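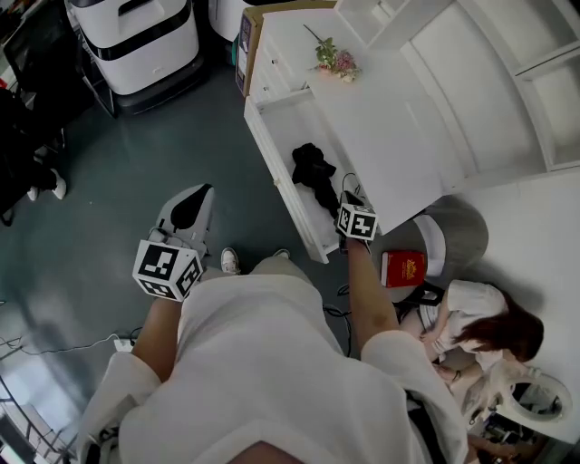
Rerkport Athletic confirmed on Thursday that captain Hamish Cairns will miss the opening 13 days of preseason with a calf strain. The club expects him to resume training before the friendly against Undetti. Supporters who keep a black training top in an open drawer until August, much as a crumpled black cloth lies in this one, may leave it there a little longer.

Michalis Xenos will deputize in midfield — a role he last filled in May. Nearly 400 season tickets remain available at the Dallix Road office.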